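Can a member-owned club sell naming rights without a vote?

Posted Jan 20, 2019 in Club Ownership

Our basketball club is owned by its members, one share each, 101 of us. The board has signed a deal to put the name Kestard on the arena and the front of the jerseys for five seasons. We heard it from the local paper. The club rules say members vote on "any sale or transfer of club property" and never mention sponsors. Is a name property? I would like to know before I make a fuss at the January meeting.

Fergal Brophy

Depends on your rules, but usually a sponsor deal counts as normal business and the board can sign it. The team name is a different matter. If the club is now called Kestard on the league papers, that is a change to the rules themselves and almost always needs a member vote. If it is only on the building and the shirts, I doubt you can stop it.

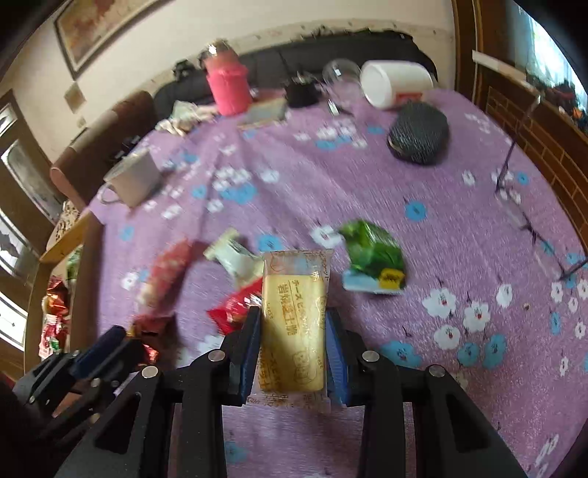
Check who owns the arena too. We went through this at Ketilsson when the board sold the name of a hall the club only rented. The landlord objected and the deal was redone at a lower price. Ask to see the contract. Many clubs let any member read it at the office, though you may not get to take a copy.

Alois Lanz

same thing happened at Mimora, people yelled for 2 hours and then everyone renewed anyway. get your signatures in before the meeting, not at it. ours needed 5 percent of members to put something on the agenda, yours might be different

zonepress2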